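Ticket 2418: Heating schedule ignores me, personally
Product: Sedari home thermostat app
Opened by: Gijs Coppens
Assigned to: Inès Coste, Drurkico Support
Status: Closed, reopened, closed, resting

Gijs Coppens wrote:

My thermostat is set to come on at 6:30 in the morning. It comes on at 12:30 at night, heats the house beautifully while everyone is asleep, and shuts off just in time for breakfast. I have reset it, unplugged it, and spoken to it firmly. App is up to date. Phone is up to date. I am wearing a hat indoors.

Inès Coste wrote:

Hello Gijs, sorry about the hat. Six hours early usually means a time zone problem. Please open Settings, then Home, then Location, and tell me which city is listed.

Gijs Coppens wrote:

It says Dendstead. I live in Dendstead. I would have been impressed if it had said anything else.

Inès Coste wrote:

Thanks. The city in Location is only used for the weather. The clock has its own setting, which lives in Settings, Device, Advanced, Regional. I did not design the menus. What does it say under Regional?

Gijs Coppens wrote:

There is no Advanced. There is Device, and under Device there is a picture of a leaf and the word "Savings."

Inès Coste wrote:

Tap and hold the leaf.

Gijs Coppens wrote:

I held the leaf. Advanced appeared. I have owned this thing since May and I would like to know what else is under the leaf.

Regional says UTC. I changed it to Eastern, hit Save, and got a green check mark. Went back in and it says UTC again. Did this four times, with the same green check mark each time.

Inès Coste wrote:

The check mark means the app sent the change. It doesn't mean the thermostat took it. Two things to try, in this order:

1. Turn off "Follow hub time" on the same screen, then set Eastern and save.
2. If that switch is grayed out, the thermostat is taking its clock from another device in the house. Do you have an Aubert hub?

Gijs Coppens wrote:

It's grayed out. I do have an Aubert hub. It came free with the doorbell and lives behind the bread box, where I assumed it was retired.

Inès Coste wrote:

It is very much working. Please open the hub's own app, go to System Clock, choose Eastern, and restart the hub. Wait 90 seconds before touching the thermostat. Then send me the thermostat log (Settings, Help, Export).

Gijs Coppens wrote:

Hub was set to UTC. Changed it, restarted it, waited. The thermostat now shows the right time for the first time in its life. The log export produced 96 pages, attached separately, most of which are the word "retry."

New problem. While I was in there I updated my profile, and the uploader says "files must be under 31 characters." I assume that means the names.

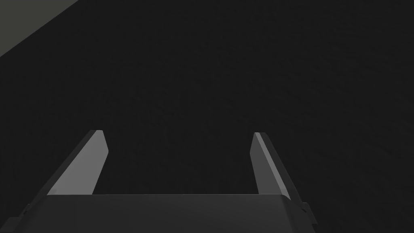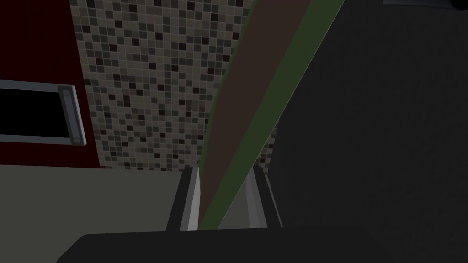
The error message is still wrong, though. It should say "file name." I spent a good part of an evening making files smaller, and they were never the problem.

Inès Coste wrote:

Agreed on the wording. I've passed it to the app team as its own ticket so it doesn't get buried in this one. I read enough of your log to see the thermostat asking the hub for the time, getting UTC, and accepting it. No faults on the heating side. Can you let it run overnight and tell me when it comes on?

Gijs Coppens wrote:

6:30. House was freezing until then, as requested.

Inès Coste wrote:

Wonderful. Closing this.

Gijs Coppens wrote:

Reopening. The porch light now comes on at two in the afternoon.

Inès Coste wrote:

Did you ever move the porch light's schedule by hand to make up for the wrong clock?

Gijs Coppens wrote:

I'd rather not say.

Inès Coste wrote:

Please set it back to sunset.

Gijs Coppens wrote:

Done. It works. You may close the ticket.

Closed January 31, 2025. Cause: hub clock set to UTC. Fix: corrected on hub, porch light schedule restored by customer.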